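Section 4. Teaching the packing station with the hand tool

Read this section before your first shift on the Botgate line at Prarkby. If you packed boxes here before April, read it twice. You will be tempted to skip to step 6, and step 6 assumes you didn't.

4.1 What has changed for packers

Fetent used to pay you to pack boxes. It now pays you to pack boxes so that an arm can learn how you do it, and then to stand near the arm and have opinions. Your pay grade is the same. Your title is "demonstrator," and it came with a new badge and nothing else.

One recorded attempt is called a run. A full set for one product is 200 runs. When a set is accepted, that product moves to the arm and you move to the next product, or to inspection if you asked for it on the transfer form.

4.2 Recording a run

1. Sign in at the station with your own badge. Runs recorded under a borrowed badge are deleted, including the good ones.
2. Wipe the tabletop and both jaws with the dry cloth. No spray.
3. Hold the tool with the jaws open and wait for the tone.
4. Move in at the speed you would use on a normal afternoon. The arm will copy your hurry along with everything else.
5. Close on the part, move it, set it down, open.
6. Hold still until the second tone, then press the gray button once. Twice deletes the run.

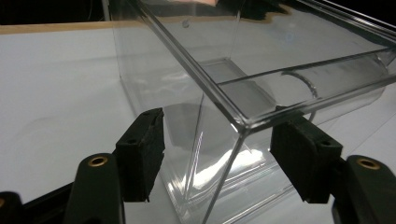 Corner approaches cause more rejected runs than anything else on the Alvarado display box line. Most of us learned to pick up a box with a thumb and four fingers and never gave it another thought, which is a fine method if you have a thumb. With the tool, bring one jaw to each side of a vertical corner, the way the black foam blocks sit on either side of the clear box, and close slowly. Clear walls are hard to judge, so go by the bright line of the rim. If there is a curved insert inside, leave it where it lies. Straightening it is a separate task with its own set, and yes, you will get to that one too.

CAUTION: Keep your free hand off the box while the jaws are closing. The old habit of steadying things with the left hand takes a while to die. The arm has no left hand to steady things with.

NOTE: Dropped it? Keep recording and pick it up again. Recoveries are useful. Swearing is fine – the tool does not record sound. Yaneth Huanca asked for this in writing and got it.

4.3 Resetting between runs

1. Move the part back to the start area. Vary the spot a little each time.
2. Bring the tool back to the open position.
3. Check the run counter. If it reads 69 or higher, take your break before going on.
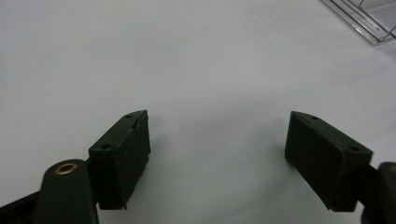
The break is in the agreement and does not come out of your lunch. Supervisors who remember the old quota of 3,133 units may look at a person sitting down as a fault condition; refer them to this page. Before you go, leave the station ready for whoever has it next. The jaws should be apart with nothing between them, and the white surface there should be bare. The clear plastic piece can stay off to the side, as it is here, as long as it is out of the way of the next approach.

4.4 When the arm gets it wrong

Press PAUSE, then select a reason from the list. "Other" opens a text box. Please write what you saw, and leave "told you so" for the break room. If the same fault comes back after two pauses, switch the station to MANUAL and pack by hand until the shift lead arrives. You still know how.

Revised 2022-06-28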